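Stirkau Supper Rooms is hiring evening table staff for its dining hall in Flanport, and is also looking for local people to take part in a paid menu tasting in January. Both notices are on this page. Please read the one that applies to you and apply under the right heading, as the two are handled separately.

## Part one: Evening table staff

We run a dining hall with 84 seats on the ground floor and a smaller room upstairs that we call Halo, used for private meals. Dinner is served five nights a week. The hall is closed Monday and Tuesday.

The job is setting, serving and clearing. You will not be asked to cook, and you will not be asked to work the bar unless you want to and have the permit for it.

A normal shift looks like this:

- Arrive at 3:30 p.m. and change. Aprons are provided. Bring your own black shoes with a closed toe.
- Set the hall. Every place gets a mat, a plate and flatware before the doors open. Glasses go on last.
- Staff meal at 4:45. It is free and you are paid while you eat it.
- Doors open at 5:30. Last orders are at 9:00.
- Clear, wipe down, count the flatware back into the drawers and stack the chairs on the side that is being mopped.
- Most nights you will be out by 10:45. Saturdays run later. 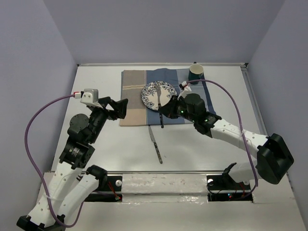
Setting takes longer than new people expect. We use cloth mats in the main hall and they have to be straight with the table edge, and the plates have to be checked for chips before they go out. A chipped plate goes in the gray bin by the dish room door, not back on the shelf. If you have worked somewhere with paper mats and rolled flatware, allow yourself a couple of weeks to get up to speed. We will pair you with someone for your first 8 shifts.

### What we need from you

You should be able to stand and walk for most of a shift and carry a loaded tray up one flight of stairs. There is a service lift to Halo, but it is small and it is often full of dishes. If you can't do the stairs, say so in your application. There are sections in the main hall where you would never need them.

You need enough English to take an order and read one back. Other languages are useful. We get tour groups in summer.

Experience is welcome and not required. We would sooner have someone who shows up on time than someone with a long list of restaurants. You do need to be 18 or older for the closing shifts, and you need to be free on at least 2 of the evenings between Thursday and Sunday.

### Pay and terms

Pay is hourly, above the state minimum, and the exact rate is sent to you with the interview invitation so you can decide before you come in. Tips are pooled across the floor and the dish room and paid out with wages. Parking behind the building is free after 3:00 p.m. The last bus toward the harbor leaves before we close on Saturdays, and staff who depend on it are let go in time to catch it.

Schedules are posted two weeks ahead. Swaps are fine as long as both names are written on the sheet in the back hall. A text message to a coworker does not count as a swap.

### How to apply

Come by the side door on any Wednesday between 2:00 and 4:00 p.m. and ask for an application, or write us a letter or an email with the following:

1. Your name and how to reach you
2. Which evenings you can work
3. Any past work serving food, if you have it
4. The earliest week you could start

You don't need to send a photo or a cover letter. Interviews last twenty minutes and are followed, if both sides are interested, by a paid trial shift.

## Part two: Tasters for the January menu

We change the menu once a year. Before we do, we serve the new dishes to people from the area and ask what they think. The evening is named Sriwong, after the first supplier who sat in on one, and it has been part of our winter for some time.

Tasters sit down to a full dinner in small portions. After each course you fill in a short card. The questions are plain: was it hot enough, was it salty, was there enough of it, would you order it again. There is also a space for anything else, and people do use it. Last winter the comments covered the soup, the chairs, the coat hooks and the weight of the flatware.
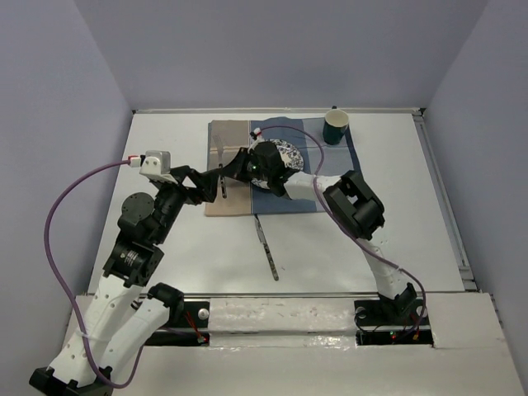
One taster wrote to us afterward that the cards came too fast: "I was still chewing the fish and already had a pencil in my hand. Leave ten minutes between courses and I would come back." Another asked for the vegetable dishes to be served before the meat, as she was too full by then to judge them fairly.

We have made both changes. The evening is now longer as a result, so please plan on three hours.

### Who can take part

Anyone 16 or older who lives in or near Flanport. Current staff and members of their households can't take part. If you were a taster last winter, you can apply again, but first-time applicants are seated first.

Please tell us about any allergies. The kitchen handles nuts, shellfish, wheat, eggs and milk every day, and we can't promise that a dish is free of any of them. We will run a vegetarian table. We are not able to run a vegan one this time.

### What you get

The meal is free, and each taster is paid 200 dollars for the evening, by check, before leaving. You will be asked to sign for it. Drinks are water, coffee and tea only.

### How to sign up

Pick up a form at the side door during the same hours as above, or email us with the word TASTER in the subject line. Give your age, the part of town you live in, your allergies and whether you eat meat and fish. We answer everyone, including those we can't seat.

If you are applying for the job as well, send two separate messages.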